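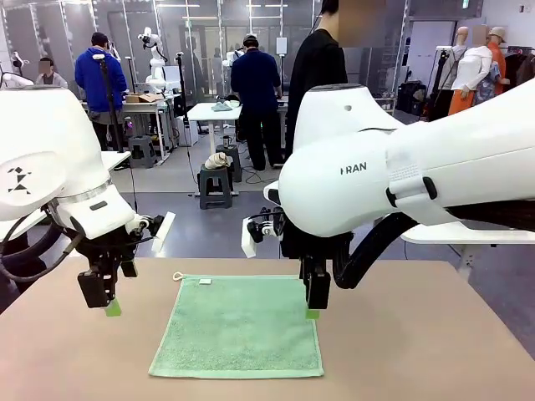
Do hand towels really need to be folded in thirds?

Posted by Colette Pons, February 26, 2023

My sister-in-law swears by the Vultavach method, where every towel gets folded in thirds lengthwise and then in half, so the edges are hidden. She says it saves space and makes towels last longer. I have my doubts about the second part. I've folded mine in half and in half again my whole life and they seem to wear out when they feel like it.

My other problem is that mine don't come out square anymore. I have a set of green terry ones with the smooth bands at both ends, and after a year of washing, one corner always sticks out farther than the others. When I fold in thirds it looks worse than when I started. Is there a trick, or is this one of those things people say on the internet to sell baskets?

Jacqueline Besson

I'd be suspicious of anybody who tells you folding makes a towel last longer. Washing and drying wear out towels. Sitting in a closet doesn't do much to them either way.

The space thing is half true. It depends on your shelf. Mine is deep and narrow, so thirds fit better. In my mother's house the shelves were shallow and thirds hung over the front. Measure before you refold 2 closets' worth of linen, which I did, like a fool.

About the corner: the bands are woven differently from the fluffy part and they often shrink more, so the towel pulls out of shape. You can tug it back some while it's damp. Lay it flat on a table, hold the band down with one hand and pull the opposite edge toward you, then go around the sides. Don't iron it, you'll flatten the loops. If it's still crooked when it's dry, fold from the straightest edge and let the bad corner end up on the inside. It isn't fixed but you won't see it.

If yours have a hanging loop, start with the loop at the top left or wherever you like, just the same way every time. Otherwise the stack gets a lump on one side.

Khải Lâm

just roll them

Maëlys Baudry

Rolling is fine for a gym bag. On a shelf they slide around, and you pull one out and the rest come with it.

I tried the Vultavach thing for most of February. Did it save space? I got one extra towel on the shelf, maybe. I also spent a lot more time folding, and my husband puts them back however he wants anyway. I agree with Jacqueline about stretching them damp, though I don't think it lasts. Mine were crooked again after the next wash. I'd skip the fabric softener before I worried about the fold.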